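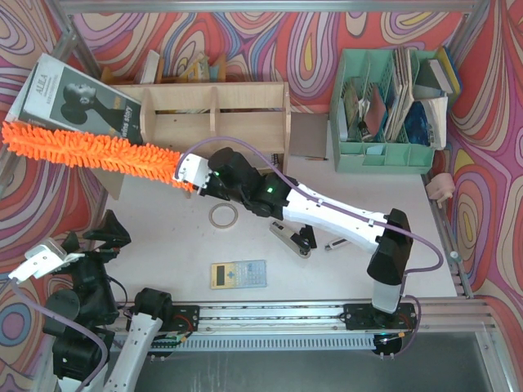
How do I ask for the return of property held by police?

Lodge a written claim with the property office that issued your receipt, and attach proof that the item belongs to you.

The steps below apply to items seized or held by the Flotdale Police Service on or after 01/04/2024. They do not apply to vehicles, firearms or anything already subject to a forfeiture order.

Step 1. Find your receipt
The receipt carries a property number beginning with the letters FD. If you have lost it, ask the Lutska Street counter for a copy. Bring photo identification.

Step 2. Gather proof of ownership
Acceptable proof includes a sales invoice, a bank statement showing the purchase, a serial number record or a signed statutory declaration. Items valued at less than $100 may be claimed by declaration alone.

Step 3. Complete Form 3
Fill in a separate line for each item. If someone else also has an interest in the property, such as a lender or a former partner, name that person in Part 2.

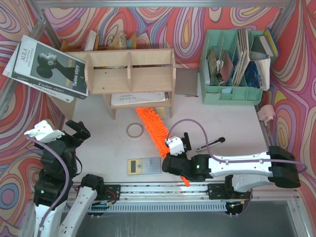
Books, including one with "Twins story" on its cover, and a light wooden desktop shelf.

Step 4. Lodge the claim
Claims may be lodged at the counter or by post. Keep a copy of everything you send. The office will reply in writing within 15 business days.

Step 5. If the claim is refused
The refusal letter must state the grounds. You may apply to the Magistrates' Court for an order that the property be returned. The Mahuika Community Legal Service can help with the application at no charge.

Page maintained by Aniela Makowska, Claims Information Officer.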